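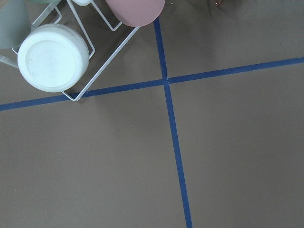 Numéro 9

Bonjour et bienvenue chez Zevier ! Si tu arrives ici, c'est sans doute que tu as un bras articulé qui fait n'importe quoi, ou que tu cherches un stage, ou que tu t'es trompé d'onglet (ça arrive, reste quand même). Je vais essayer de raconter ce qu'on fabrique, et comme on m'a laissé le clavier, ce sera un peu dans le désordre.

Nous écrivons du logiciel pour la manipulation. Pas de mécanique chez nous, pas de moteurs : on achète les bras, on les visse sur une table et on passe nos journées dans le code qui leur dit où aller. J'ai monté la boîte à Draledham avec deux ordinateurs et une envie folle de ne plus jamais écrire une trajectoire à la main. Mon ancien métier, c'était ça : des points, des points, encore des points, et un client qui décale son bac de deux centimètres le lundi matin. Tout à refaire !

Notre produit principal s'appelle Collo. C'est un planificateur de mouvement, et je peux en parler pendant des heures, alors je me retiens. En gros, Collo reçoit une liste d'objets avec leur pose estimée, un but (mettre ceci là, sans toucher à cela) et il sort une trajectoire que le contrôleur peut suivre. La première version tenait dans 804 lignes de Python et elle plantait dès que deux objets se touchaient. On l'a gardée dans le dépôt par affection. Depuis, le cœur a été réécrit en C++, la vérification de collision tourne en parallèle, et on replanifie en cours de route quand la perception change d'avis.

Parce qu'elle change d'avis, la perception ! C'est l'autre moitié de la maison. Une assiette vue de haut et la même assiette vue de biais dans un égouttoir, pour un estimateur de pose, ce sont presque deux objets différents. On travaille donc surtout sur la fusion des vues : celle du poignet, celle de la tête, celle qui regarde la cellule de côté. Chacune a ses angles morts et sa propre idée de l'endroit où se trouve le bord de la table. 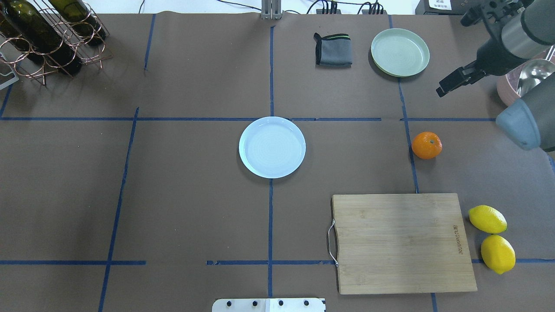 Le plus pénible reste le calibrage. On a longtemps utilisé une mire imprimée qu'il fallait sortir, poser, ranger, reperdre. Maintenant, un petit outil maison, Güler, refait l'alignement entre les caméras et la base du bras et affiche l'erreur en gros caractères, en rouge si elle dépasse notre seuil. Il est moche, il a des boutons beaucoup trop grands et toute l'équipe l'adore. On l'a ouvert en juillet, avec une documentation que je trouve lisible (dis-moi si ce n'est pas le cas, j'y ai laissé deux week-ends).

Côté commande, on est plutôt classiques : impédance pour tout ce qui touche quelque chose, position pour le reste, et une boucle de supervision à 60 Hz qui surveille les écarts et coupe court quand ça dérape. On aime aussi pouvoir tout rejouer. Chaque essai est journalisé, images, commandes, décisions du planificateur, et on le repasse image par image dans notre visionneuse. C'est souvent là, avec un café, qu'on comprend que le bug était une histoire d'horodatage. Encore.
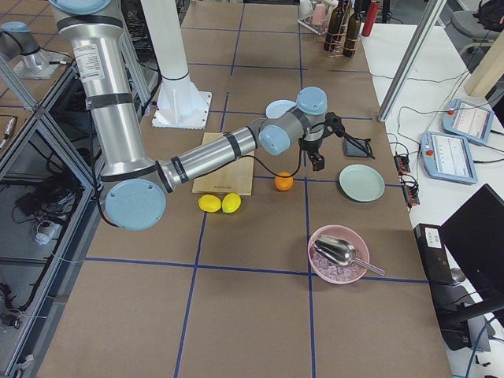 L'établi vu de côté : le bras au-dessus de la planche, des citrons et de l'orange.

On nous demande souvent pourquoi de la vaisselle et des fruits. Eh bien, c'est rond, ça brille, ça roule, et tout le monde sait à quoi doit ressembler le résultat ! Nos clients, eux, manipulent plutôt des flacons et des pièces moulées, mais le code est le même.

Pour travailler avec nous, pas besoin d'un dossier de vingt pages. Raconte ta cellule, tes objets, ce qui rate le plus souvent, et joins un journal d'essai si tu en as un. Pour les stages, pareil : un bout de code dont tu es content, et deux lignes sur ce que tu voudrais casser chez nous. Je lis tout moi-même, parfois tard, et je réponds.

© Zevier, Draledham | Nous contacter | Mentions légales | Haut de page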